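Bench notebook, Dell tower teardown and rebuild
November, started 9:40, second coffee

Picked up where Gisela left off. Her handover note reads, in full, "CPU out, RAM out, don't lean on it." Clear enough. The tower is on its side on the slatted table with the side panel off, and the parts go in the gray tray to the left of it. Asset tag in our ledger is 811, in case Detlef asks again.

Goal for this round: write down a rebuild order that a person can follow without phoning me. The old sheet (Mamau, revision 2) starts with the drive and gets to the processor last, by which time you are working around everything you just put in.

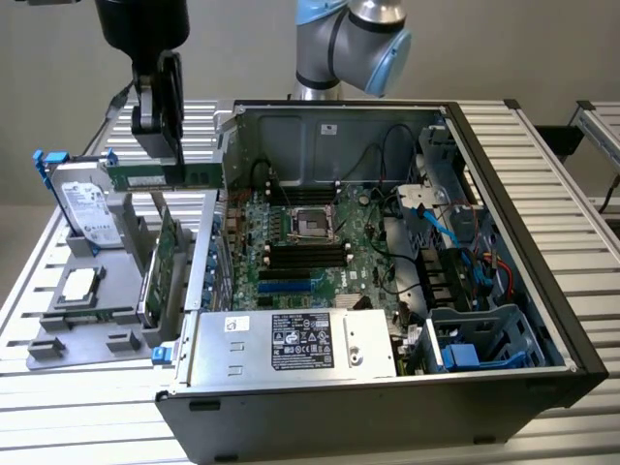

Proposed order: processor, memory, expansion card, drive. Hamisi wants memory first on the grounds that it's "easy" and gets people in a good mood. I have watched Hamisi seat memory. The mood was not good.

Notes on memory, since I will forget. Open the latches before the module comes anywhere near the slot. Check the notch against the key, then check it again after you've decided you're sure. Press at both ends. If one end clicks and the other doesn't, take it out and start over, because leaning on the stubborn end is how we came to own a Pelance board that only works as a coaster.

10:25. Went over the socket with the loupe before anything else goes near it. Lever up, frame up, no breathing. Hazel has a theory that every bent pin in this building dates from the half hour before lunch, and she has offered to make a chart. I have asked her not to make a chart.
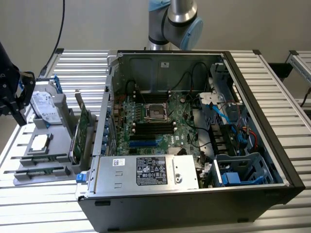 Cables are the other complaint. They want to drift back over the board the minute you look away, so add a line to the sheet: cables clear of the socket and the memory slots before any part is picked up. Red SATA and light blue SATA both get noted by where they plug in, never by color alone. Bethel's last rebuild followed color alone and she is still touchy about it.

The power supply stays put for this procedure. Its blue latch is very inviting. Leave it.

11:10. On the tray. The square pocket for the processor is the best thing about it. Set the chip down flat, metal side up, hands on the edges only. Fingerprints on the lid get wiped before paste. Yes, even small ones. Yes, Detlef, even yours.

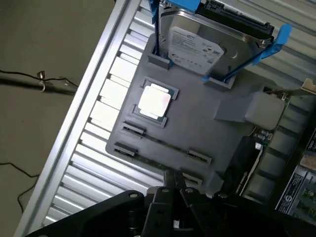

The Böttcher screwdriver is missing again. Its outline on the pegboard is very well maintained.

Called Tustier about spare drive rails. They quoted 200 as a minimum order. We need one. I said I'd think about it, and I have now thought about it.

11:45. Read the draft order aloud to Hazel, who found two steps that said "gently" and wanted to know how gently. Changed both to "with thumbs." She seems satisfied.
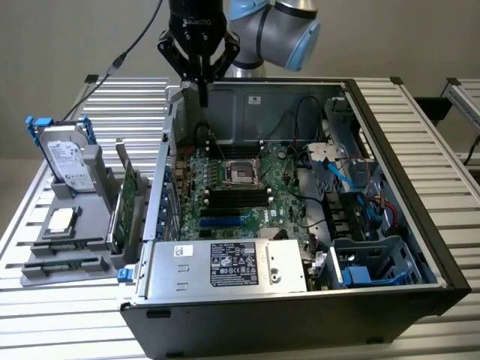 Still open:
Ask Gisela whether the retention lever has always been that stiff.
Decide if the expansion card can go in ahead of the memory. I say no, Hamisi says yes, Bethel says she's at lunch.
Print the new sheet and bin the old Mamau one, including the copy taped inside the cabinet door.
Find screwdriver.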